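2/16/24

I finished the last season of Clakum at an hour I won't be sharing, and I have opinions. If you missed it (most people did), it's the small-town ferry drama that ran 16 episodes on a channel my cable package still lists under "Other."

The fan forum has 2,890 members, of whom maybe 300 post, and all of them are mad about the finale. The ferry captain gives up the boat, moves inland and takes a job at a bank. I thought it was the best thing the show ever did. I said so in July, when the ending leaked, and was called a plant for the network.

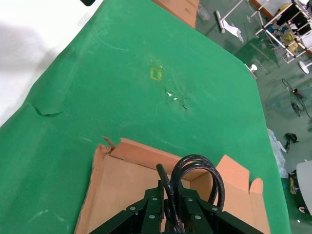
The acting holds up, too. The lead spent years as the third-best cop on Solheim, mostly handing folders to better-paid cops, and then got one good speech in the Ferkell movie before falling off a roof. On Clakum she finally gets to sit down in a scene – and she's great at it.

My rewatch post from last winter got about 2,000 views, half of them probably me fixing typos. I'm starting season one again this week. The pilot is slow and the fog looks rented. Stick with it until the wedding.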